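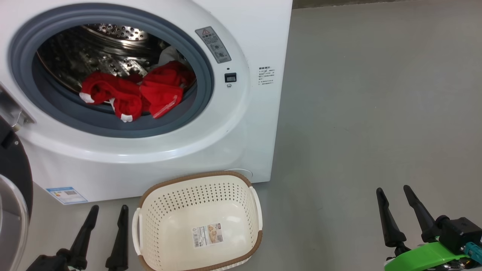 Slide 1. Red with white trim, in the drum, door open.

Leave it up while people find seats. Somebody will wince. Start with them.

Ask for hands: who owns a pink shirt they bought as a white one? Mine was a dress shirt, worn once, to a wedding in Ornthorpe. I wore it a second time to paint a fence.

Point at the trim. Whoever designs a bright red garment with a white cuff has never done laundry, or has somebody else do it. You can sort by color all day and the problem is sewn together. Then the white cloth at the back of the drum. Pause. Let them worry about it.

The Visser test, quickly: damp white rag, rub an inside seam, look at the rag. Takes 2 minutes. I did 13 red items from my own closet last May and was rude about most of them.

Cold water, short cycle, out of the drum when it stops. "When it stops" means when it stops, and I say this as a man who has found Tuesday's towels on a weekend. (Cut the towels if running late.)

Gasket: thick gray rubber, on screen, lower lip. Socks go there to retire. Run a finger around the fold before loading whites.

Drink water. Next slide is the Stinura spin chart, 1000 rpm column first. Skip the footnote unless asked.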